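Ticket 318: Workbook download stops at chapter two
Product: Wudotano (ebook and workbook bundle)
Opened by: Roxana Căpraru
Status: Open, waiting on customer

Hi there! I bought the Wudotano bundle on the Shih store last night (the one about getting through a big life change, with the journaling workbook) and the ebook itself is great, I'm already on the part about letting go of old routines. The workbook is another story. It's supposed to be 215 pages, and mine quits after page 20, right in the middle of the "What am I holding on to?" exercise. The table of contents lists everything, but tapping on chapter three just bounces me back to the cover.

Things I've tried so far: downloading it again on my tablet, downloading it on my laptop, logging out and back in, and using the link in the receipt email instead of the one in my library. Same 20 pages every time. The laptop copy opens in a different reader from the tablet one, so I don't think it's the app.

I also tried the "print edition" link, the one without the fill-in boxes, and that gave me an error page and then a login screen, and then the error page again. I gave up on that one after a while!

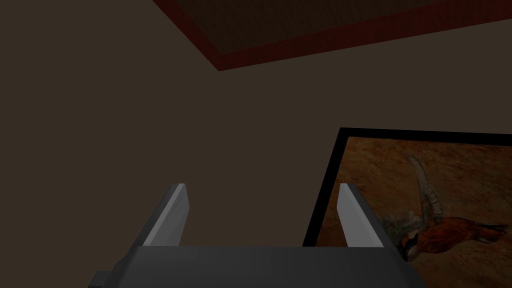

Jui-lin Lu replied that the first 20 pages are what goes out as the free sampler, so my library is probably still pointing at that file, and asked whether I'd ever signed up for the sampler under the same email.

Oh! Yes, I did, back in February, when the newsletter was giving it away. I'd forgotten all about it. I used the same address, so that could be it. Do I need to delete the sampler from my library first? I have notes typed into the first exercise (pretty long ones, I got carried away) and I'd hate to lose those.

Update, same evening: I copied my notes into a plain document, then removed the sampler and hit refresh. Now the workbook shows up as "pending" with a gray cover and no download button. The ebook still opens fine and kept my bookmarks.

I've left everything alone since then. Could you attach the full file to my order by hand, or tell me what to press next? My group starts chapter three this weekend and I'd love to have the pages filled in by then. Thanks so much, Jui-lin!

Roxana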